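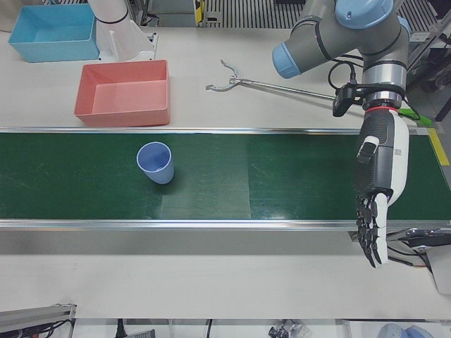

Light blue cup, upright on the green belt.

Returnable cups: what changes this season

28 Aug 2019

The returnable cup scheme at Laltcombe market has now run long enough for the washing arrangements to be reviewed. Stallholders have had most of the figures already by letter. This item puts the technical points in one place, together with the revised rules on stacking and rejects. The deposit stays as it is.

Wash temperature

The main wash was set at 57 degrees when the scheme opened, which suited the detergent we were using then. Several stalls reported a film on the inside of the cups, most noticeable after black tea. Anselmo Cordeiro ran the same load through with and without the softener cartridge and found the film only on the loads without it. The cartridge had been fitted but the bypass valve was left partly open. The valve is now closed and tagged, and the wash temperature has not been altered.

The final rinse is a separate matter. It runs hotter than the wash and its job is partly to warm the plastic so that the remaining water evaporates. Polypropylene holds little heat compared with glass or china, so a cup comes out of the rinse and cools before it has dried. Longer rinsing does not help much. Moving air does, and the fan on the outfeed should be left running until the last rack has cleared.

Drying and stacking

Cups stacked damp are the commonest cause of complaint. Water is held between the walls by surface tension and can still be there the next morning, with the smell that goes with it. From the start of next month:

Cups stay in the open rack, mouth down, until the outer wall and the rolled rim are dry to a paper towel.
Stacks are made up in tens and bagged in lots of 100.
Bags are folded, not heat-sealed. A sealed bag shows condensation if it goes from the wash room to a cold van.
A bag opened on a stall and not used up goes back as unwashed.

The last rule has been disputed. Tainá Sampaio, who keeps the stall accounts, points out that it raises the wash charge for small traders, who seldom finish a bag. A smaller bag would answer this, at the cost of more plastic film. We are asking Trakow for a price on a washable crate with a lid and will report back when we have it.

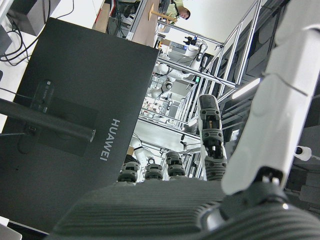 Robotic hand, one finger extended.

Rejects

A cup is withdrawn for any crack, for a chip at the rim, or for a stain that survives a second wash. Scratches are harder to judge. Fine surface marks come from the cups rubbing together in transit and have no effect on use. A scratch that catches a fingernail can hold residue and the cup should go in the reject bag.

Of the first 2000 cups bought, most withdrawals so far have been for staining, chiefly turmeric and tomato. The pigments dissolve into the plastic and no ordinary detergent will lift them. Direct sunlight fades turmeric over a few days but this is not practical at our volumes. Stalls serving curry or soup are asked to take the Wokent bowls, which are dark and hide the problem without solving it. Rejected cups are kept by type so that they can be sold for regrind.

Water and detergent

Dosing is by pump, set against the hardness of the supply. The Yazıcı unit in the wash room doses by time and takes no account of how much water has been changed, so a half-empty tank is overdosed. Check the level before switching on. If foam is seen at the overflow, drain and refill; adding cold water makes it worse.

The filter basket is to be lifted out and rinsed after every nine racks. The label on the door still gives the old interval and will be replaced.

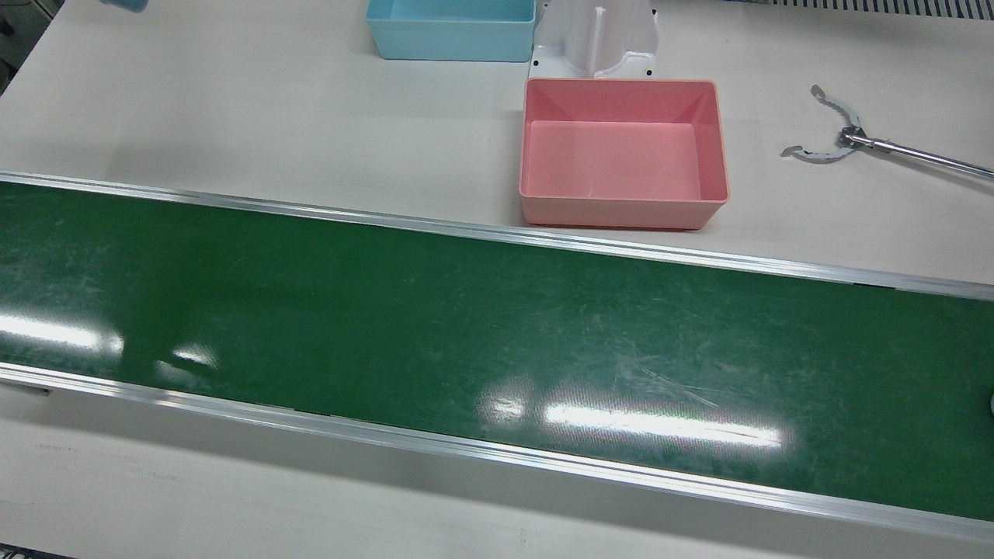
Returns and counting

Unclean cups may be returned to any stall in the scheme. Liquids must be emptied first, and lids and straws taken off. Please do not nest dirty cups tightly, as they jam and have to be prised apart, which is how many of the rims are damaged.

Returns are credited by weight — the tare of the bag is deducted — and the sheet is signed at the hatch. Bags with liquid in them will be drained before weighing. Queries on credits for August should reach the office with the sheet number.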